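Riedl Youth Trust
Volunteer evening mentors wanted

We run a homework and hot supper club for teenagers in two rooms above the old bus depot. Last year 435 young people came through the door, most of them for the supper. We would like a few more to stay for the homework, and for that we need adults who can remember fractions, or bluff.

You would give us one evening a week in term time, from 5 until 8. No teaching certificate is needed. Patience is, along with a clean background check, which we arrange and pay for.

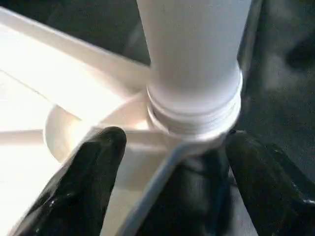 White tube with its ribbed collar and spreading base.

What you'd be doing: sitting beside someone with a maths sheet, a job form or a letter from the council, and getting to the end of it together. Some nights that takes ten minutes. Some nights you will talk about football until half past seven and find the sheet was due yesterday.

What you get: training over two Saturdays with Dorottya Magyar, bus fares back, and supper. The supper is mostly lentils. Nana Dogbe has cooked it for years and takes requests, though the lentils tend to win. 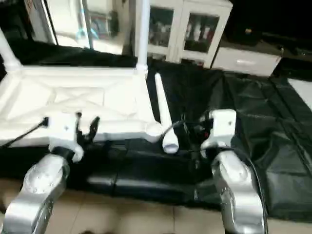

Two silver arms with white wrists, a black gripper on the left one.

We can't pay you. The Druvetti Fund gave us 800 pounds towards training, and it is already spoken for -- mostly by the hall hire.

To apply, send a page about yourself to Remo Fuchs at the office by 18th February. Please leave out the word "passionate". Two referees, please, and only one of them may be your mum.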